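How to Freeze Ripe Bananas (and Use Them Up Later)

Bananas tend to ripen all at once. If you buy a bunch for the week, the last two or three are usually past the point where anyone wants to eat them out of hand. Freezing them takes a few minutes and they keep for months. This page covers when to freeze them, three ways of doing it, how to thaw them, and what to make with them afterward.

What you need

Ripe bananas
A rimmed baking sheet that fits flat in your freezer
Parchment or wax paper
Freezer bags or a lidded container
A marker
A fork and a bowl, if you plan to mash

When to freeze

A banana stops ripening in any useful way once it is frozen. The skin will go black, but the fruit inside stays about as sweet as it was when you put it in. So the time to freeze depends on what you want it for.

For smoothies, freeze when the skin is yellow with a few brown freckles. The fruit is sweet but still firm enough to slice cleanly.

For banana bread, muffins and pancakes, wait until the skin is mostly brown and the banana feels soft all the way along. It will be a mess to peel, but the flavor is stronger and it mashes without lumps.

Green or green-tipped bananas should stay on the counter. If you freeze them they come out starchy and a little chalky, and no amount of waiting afterward will fix it. To hurry them along, put them in a paper bag with an apple and fold the top over. Check them every morning.

Don't freeze a banana that smells like alcohol, is leaking, or has mold at the stem. Small bruises are fine. Cut out anything black and watery. 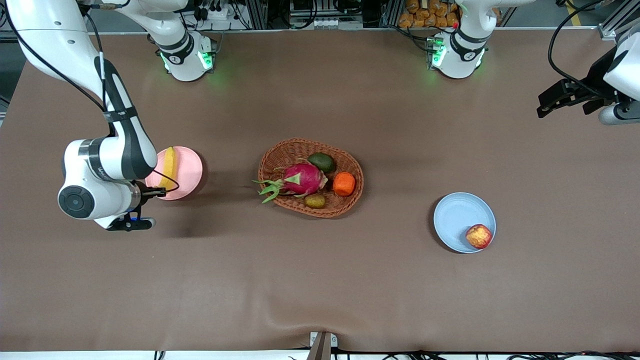 Peel first

Always peel before freezing. A banana frozen in its skin is hard to deal with. The peel sticks while it is frozen and turns slimy as it thaws, and you end up scraping fruit off with a spoon. If you already have some whole ones in the freezer, leave them in a bowl on the counter until the skin gives, then snip off one end and squeeze the fruit out.

Pull off the strings while you are at it. They turn tough in the freezer and show up as brown threads in pale batters.

Method 1: Slices

Best for smoothies and for blended banana "ice cream."

1. Line the baking sheet with parchment.
2. Cut the peeled bananas into coins as thick as your finger.
3. Lay the coins in one layer. They can be close together but shouldn't touch.
4. Freeze until hard, 2 hours in most freezers. Overnight is fine.
5. Peel the coins off the paper and put them in a freezer bag. Press out the air, seal, and label.

If you skip the baking sheet and put fresh slices straight into a bag, they freeze into a single block. You can break it up by hitting it against the counter, but it is hard on the bag and hard on the blender.

Method 2: Halves

Best if you are short on time or freezer space.

Cut each peeled banana across the middle and put the halves in a bag in a flat layer. Two halves make one banana, so it is easy to pull out what a recipe asks for. They will stick together a little. A butter knife worked between them is usually enough.

Put a craft stick in the cut end of each half before freezing and you have a snack for kids. Dip them in melted chocolate once they are hard, and set them back on the parchment to firm up.

Method 3: Mashed

Best for baking.

1. Mash the bananas in a bowl with a fork. A few lumps don't matter.
2. Stir in a teaspoon of lemon juice for each cup if you want to slow the browning. The taste won't come through in bread or muffins.
3. Spoon measured amounts into small freezer bags. One cup per bag suits most loaf recipes. Check yours and pack to match.
4. Press each bag flat, seal it, and freeze it lying down. Once hard, the bags can be stood up like files.

Mashed banana can also go into a muffin tin. Freeze until solid, run the bottom of the tin under warm water, pop out the pucks, and bag them. Our tin makes 6 large pucks, and one puck is right for a small batch of pancakes.

Labeling and storage

Write the month and the amount on the bag before you fill it. "March, 1 cup mashed" is plenty. Ink won't take on a cold, damp bag.

Frozen bananas taste best within three months. They are safe for longer if your freezer holds at 0°F, but they dry out at the edges and start to pick up flavors from whatever is next to them. Keep them away from onions and fish.

Thawing

Slices for smoothies go into the blender frozen. Put the liquid in first so the blades can catch. If the motor struggles, stop, wait five minutes, and try again.

Halves and mash for baking should be thawed all the way. Leave the bag in a bowl in the refrigerator overnight, or set it in a bowl of warm water for 20 minutes. Cold mash will make melted butter seize into bits.

You will see brown liquid in the bag. Keep it. It is juice from the fruit and carries a lot of the flavor. Tip everything into the batter. If the recipe was written for fresh bananas and there seems to be a great deal of liquid, hold back a tablespoon of the milk and see how the batter looks.

Using them up

Banana bread: three medium bananas or one heaping cup of mash for a standard loaf pan. Loaves made with frozen fruit can need a few extra minutes in the oven, so test the middle with a skewer before you take it out.

Muffins: 18 minutes at 375°F for a regular tin in our oven. Start checking at 16.

Smoothie: one banana's worth of slices, a cup of milk, a spoonful of peanut butter. No ice needed.

Soft-serve: two bananas' worth of slices in a food processor. It goes crumbly, then gummy, then smooth. Scrape the sides down a couple of times and eat it right away. A pinch of salt helps.

Oatmeal: drop a few slices into the pot for the last couple of minutes and stir until they melt in.

Common questions

Why did my slices turn gray? Air got into the bag. They are fine to eat, and you won't notice in anything baked.

Can I refreeze thawed banana? Not as it is. The texture turns to water. Bake with it and freeze the bread.

Does freezing work for plantains? Yes, peeled and sliced. Fry them from frozen and stand back from the pan, as they spit.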